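Progress report to the Foltar fund: the two-arm kitchen bench
Dostov workshop, 2021-01-20 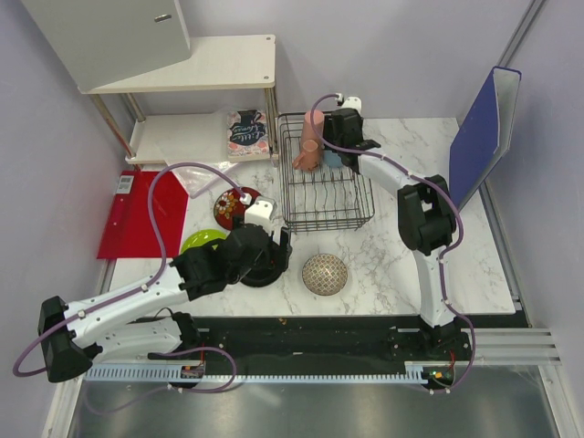
Why did the arms stop in the middle of the long trial?
The left gripper lost its signal for a moment, and the controller did what we had asked it to do and halted both arms together. We traced the loss to a worn spot in a cable near the elbow, where it had been bending a little too tightly every time the arm reached across the bench.

First of all, thank you again for your patience with us over the holidays, and for the kind note that came with the last payment – it was pinned up by the kettle within the hour!

Now to the part you will want to hear about. We had planned 200 runs of the tidying task, with plates, cups and a dish rack, and the fault came at run 35. Both arms held still as they should, nobody was near the bench, and the only loss was one plate, which slipped out of the open gripper and chipped. I would still call it a safety matter, and we have treated it as one. A gripper that opens when its signal goes is fine over a table and not at all fine over somebody's hand.

So we have done a few things. The cable on the left arm has been replaced, and the new one has a wider bend at the elbow and an extra clip. The gripper now stays closed when the signal goes, using a small holding part from Clikeck that we already had in the drawer (a happy find, I must say). We also ran 40 short test moves with the signal cut on purpose, and the gripper kept hold in all but 2 of them. Those both involved a wet cup, and we are still looking into them.

The long trial stays paused until that is settled. Our partners at Dương have offered softer finger pads, which ought to help, and we hope to have them fitted well before the review in May. The budget is unchanged apart from the cable and the plate.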